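Toy fair, Mutdale, day 2

Typing this on the train home so forgive the mess. Got in at 8, doors not open, line already past the bakery. Badge had my name wrong again. Coffee in the lobby was free till nine and then it wasn't.

Mutdale fair is wholesale only, for anyone new here. Shops like ours, a few nursery buyers, some people who just seem to like tote bags. I had 4 meetings booked and made three.

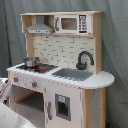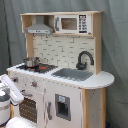
Play kitchen, white and pale wood, with the hood and microwave up top.

Big talk all day was freight. Everyone's got a freight story. Tomás Coughlan (Tallumley, the puzzle people) told me a pallet of his went to the wrong coast and sat there most of October. He's moved to a smaller box so more fit per pallet. Same puzzles, less air. Sensible. The new box is also easier to shelve for us, I've been complaining about the old one for years.

Tallumley minimum order is down too, which I did not expect. We'll take the farm set and the big map. Skipping the dinosaurs, still have dinosaurs from last time.

Kleinschmidt next. Huge booth, carpet so thick my roller bag gave up. Nice marble runs, really nice, but they want a 200 piece opening order across the line and we don't have the wall space. Asked if they'd split it with another shop, the rep wrote something down. We'll see. Catalog weighs as much as a toddler.

Lunch was a cheese roll eaten standing up next to the bouncy castle suppliers. Loud fans. Do not recomend.

Afternoon talk on safety labeling was the best hour of the day. Leobardo Bañuelos ran it, no slides, just a table of bad labels passed around the room. Tiny print, age marks on the wrong side, one with the warning under the price sticker. I've definately stuck a price over a warning before. Fixing that Monday.

Then Bollutora, who do wooden trains and not much else. Starter set is $79 this year. Hard sell in our town but the track fits the brand we already carry, tried it at the booth with a piece from my pocket (yes I brought a piece of track). Ordered a small amount. If it sits it sits.

Missed the stuffed animal people completely, wrong hall, my fault. Will call them.

Parking lot shuttle stops at 5:30 sharp, so if you're going tomorrow leave your last meeting early. And bring your own water.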